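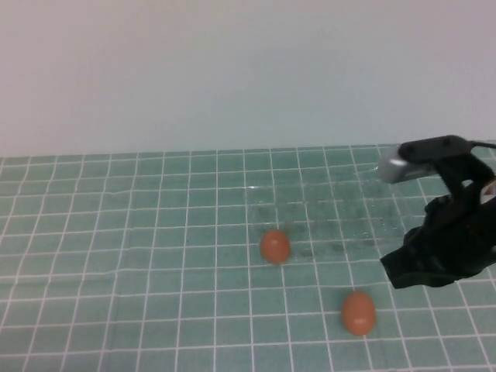
I've finally worked out how to make a proper custard tart, and I'm so pleased with it that I've had to come up here and write it down before I forget everything (again).

Those of you who've been reading since the Trirnholm days will remember my last go. It leaked. The one before that had a skin on it like a drum. So in November I gave up on guessing and asked Skye Tennant, who used to bake for the Skallov tea rooms and would turn out 21 of them before opening time. She wrote me three pages! In pencil, with arrows.

The big change is yolks only. I'd been using whole eggs all my life and the filling always set a bit rubbery. Nine yolks to half a litre of double cream sounds like madness, and it does cost a fair bit, but the texture is wonderful – soft all the way through, with just a wobble in the middle when you knock the tin.

Then there's the pastry. Rest it for an hour, roll it thinner than feels safe, and leave the edges hanging over the tin until after it's baked. I used to trim first and then wonder why the sides had slid down to half their height. Skye also brushes the hot case with a bit of beaten egg and puts it back in for two minutes, and I haven't had a leak yet.

My oven is a very old Aitken with a dial that tells lies, so I've bought a little thermometer to hang off the shelf. Low and slow is the thing. Mine took 49 minutes, but start looking at 35, and take it out while you're still a bit worried about it.

Nutmeg: lots. More than that. I grate it over until the top is properly speckled and then do a bit more for luck, and the smell when it comes out is the best thing about the whole business.

You'll have all the whites left over, of course. They freeze well in a tub, and I've got my eye on a hazelnut meringue for next time. I still need to find my big whisk, though, which I think is in one of the boxes under the stairs.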